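### 3.2 Plans de travail carrelés et ustensiles de grand volume

Le relevé mené en février dans les cuisines partagées de Prondale porte sur la compatibilité entre le revêtement du plan de travail et les récipients qui y sont posés. Les carreaux de petit format multiplient les joints et, avec eux, les zones de rétention des dépôts gras. La grille Cetine attribue à chaque plan une note d'encrassement de 0 à 7, établie après nettoyage courant puis après brossage des joints.

Les marmites ont été traitées à part. Leur fond plan répartit la charge sur plusieurs carreaux, mais un joint en saillie suffit à rendre l'appui instable. L'écart de niveau entre carreaux voisins a été mesuré au comparateur, récipient vide, puis sous une charge d'eau de 100 N. La figure 4 montre une marmite en acier inoxydable à bord roulé, ouverte, sur un plan à petits carreaux vert pâle et joints blancs.
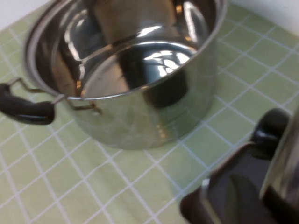

**Figure 4.** Marmite vide sur plan carrelé ; poignée latérale noire sur étrier métallique.

Les poignées latérales augmentent l'encombrement au sol du récipient et réduisent la surface accessible au brossage. La largeur utile retenue dans le protocole inclut donc les deux poignées, et le plan de référence a été fixé à 820 mm. Les valeurs relevées sur les plans stratifiés sont reportées en section 3.3.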